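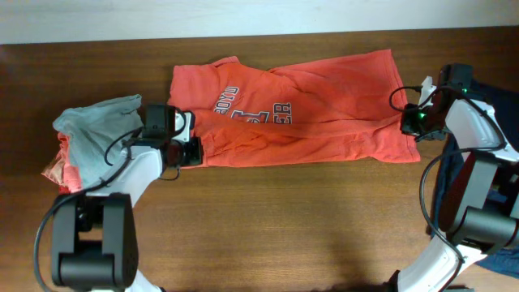
¿Cómo se sabe si una encuesta electoral merece que le hagamos caso?

Mirando la ficha técnica antes que el titular. Suele ir al final, en letra pequeña, y a veces hay que ir a buscarla a la web de la empresa que hizo el sondeo.

Paso 1. Busque quién paga
Si el encargo viene de un partido, apunte el nombre y siga leyendo con el ceño fruncido. Los partidos publican las encuestas que les gustan y guardan las otras en un cajón.

Paso 2. Mire el tamaño de la muestra
El último sondeo municipal de Flerinstead, firmado por Sarnido, se hizo con 566 entrevistas. Con eso el margen de error ronda los cuatro puntos para cada candidatura. El titular hablaba de «ventaja clara» y la ventaja era de tres. Saque usted la cuenta.

Paso 3. Reste los indecisos
De aquellos 566, solo 478 dijeron a quién votarían. Los porcentajes publicados se calcularon sobre esos 478, cosa que la noticia no mencionaba. Si el resto se ha repartido con alguna fórmula de «cocina», la ficha debería decir cuál. Casi nunca lo dice.

Paso 4. Compruebe las fechas y el método
Una encuesta hecha en domingo por teléfono fijo no pregunta a la misma gente que un panel por internet. Carbone presume de 1.390 respuestas, pero son de voluntarios apuntados a su web. Una muestra grande y mal elegida sigue estando mal elegida.

Paso 5. Lea la pregunta literal
«¿Votaría usted a un alcalde que baje los impuestos?» no mide intención de voto. Si no publican el cuestionario, yo descarto el dato.

Paso 6. Compare con la anterior de la misma casa
Nunca mezcle Sarnido con Carbone para hablar de «subidas». Agregadores como Jokura hacen una media de todo lo que encuentran, y la media de varias encuestas flojas no me tranquiliza gran cosa. Sirve, como mucho, para ver si una se sale mucho de la fila.

Lo que no arregla ningún paso
La gente cambia de idea, no contesta o miente. Una ficha impecable tampoco garantiza que el resultado se parezca al de las urnas.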